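Subject: Re: [padent-users] Padent won't start after update, missing dll

Morning all,

Quick reply between jobs so sorry if it jumps about. Quoting the bit I'm answering, rest snipped.

> Updated the two office machines to the new Padent last night. One is fine.
> The other gives me a box saying a dll is missing, I click OK and that's
> it, nothing opens. Have reinstalled twice. Same box. Have also run the
> Skititness cleaner, which found 329 problems and fixed them all, and now
> the printer has gone as well. Do I need to wipe the machine? I have
> 2000 records in there and the last backup is from March.

No, don't wipe it. Please don't wipe it.

First thing, before anything else: copy the data folder. It isn't in Program Files, it's under ProgramData, in a folder called Padent (hidden by default, so View, then tick Hidden items). Copy the whole lot to a USB stick. Records live in there and the installer doesn't touch them, so your 2000 should be fine. But copy it anyway. March is a long time ago.

Then undo the cleaner. Skititness keeps a restore file, at least the version I had did - Tools, History, pick the last run, Restore. Restart. See if the printer comes back. If there's nothing under History then use System Restore and choose a point from before you ran it. I know these things look reassuring with the big red number but a "problem" is mostly an old registry entry that was doing no harm to anyone. I ran the same one on a spare laptop and it wanted to fix 74 things on a fresh install of Windows. Fresh!

Now the dll. You didn't say which one, and it matters. Two cases I've seen:

1. Name starts with vcruntime or msvcp. That's the Visual C++ runtime from Microsoft. The Padent installer is supposed to put it on for you and sometimes skips it if it finds an older one. Get it from Microsoft's own site, both x86 and x64, install both, restart. Don't get it from one of those sites that offer single dll files for download. Ever.

2. Name starts with vona. That's the Vona print add-on, which older Padent used for labels. New version looks for it if the old settings file still mentions it, doesn't find it, gives up. Open settings.ini in that same ProgramData folder with Notepad, find the line beginning PrintHelper= and put a semicolon in front. Save. Start Padent. You'll loose label printing until you set it up again but the program will open.

My money is on number 2, going by the other machine being fine. Was that one a newer install? If it never had Vona on it then that would explain it.

If Notepad says it can't save, you need to open Notepad as administrator first (right click, Run as administrator) and then open the file from inside it. Caught me out for most of an afternoon.

If it's neither of those, look in Event Viewer, Windows Logs, Application, and find the red line at the time you clicked. Paste the text of it here. Text please, not a phone photo of the screen, I can't search a photo.

Also check the antivirus quarantine. Khokhar flagged one of the Padent files after the last update and quietly moved it, which gives you much the same box. If it's listed there, restore it and add the Padent folder as an exclusion, then run the installer again with Repair. Reinstalling without doing that gets you nowhere, it just eats the file a second time.

Seperate thing, for whoever asked last week whether attachments get through to the list now. They do, the limit is 4000 KB for the whole message.

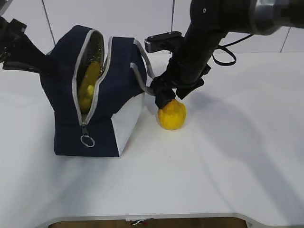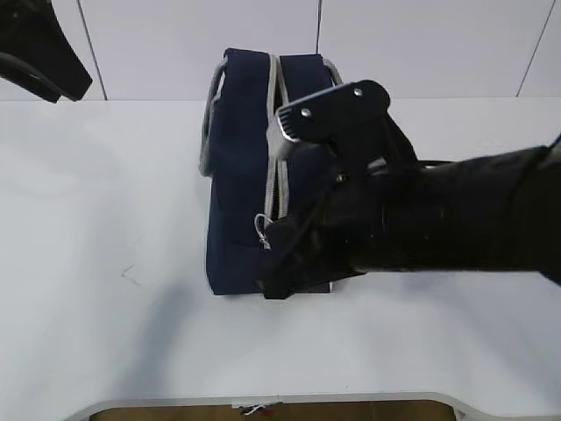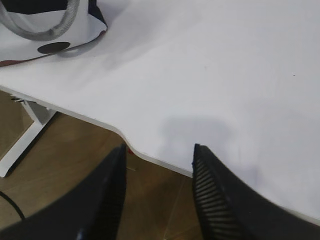 Digest readers will get links, everybody else should get them inline. If you get neither, tell me which mail program you're using, off list is fine.

Back to the update. For anyone who hasn't done it yet, I'd hold off until you've checked settings.ini for that PrintHelper line. Takes a minute. Comment it out first, update, open it once to be sure, then sort the labels afterwards. And take the copy of the data folder before you start, not after.

I'm out until 4pm, will look at the list when I'm back. Send the dll name and whether Khokhar is on that machine, and leave the cleaner alone in the meantime.

Cheers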